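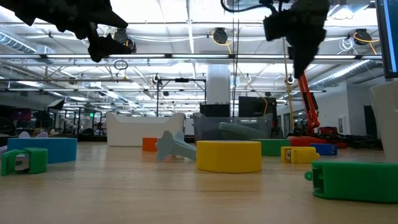 How to hand a sorting job to a two-arm cell without losing your people

I love this part of the work! When Trellell automated tidying at its Raltdale site, the packing crew worried first and then took over the planning. Borrow their order of steps.

1. Ask the crew which task they'd gladly give up. Ours picked putting away small supplies.
2. Start with everyday things: tape rolls, staple removers, one white bin. Mixed shapes teach you plenty.
3. Let the crew scatter the items. They know what a messy table looks like (engineers are far too neat).
4. Run 51 trials before you change any settings, and write down every miss.
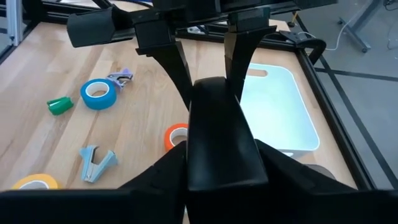

Changing the shift

Give each operator four hours a week at the cell, and put those hours on the rota in ink. Judite Lobo moved from packing to cell lead in August, and her miss log is a joy to read! Train three people at a minimum so vacations don't stop the work. Agree on who can pause the arms (we said everyone), then post the list by the door.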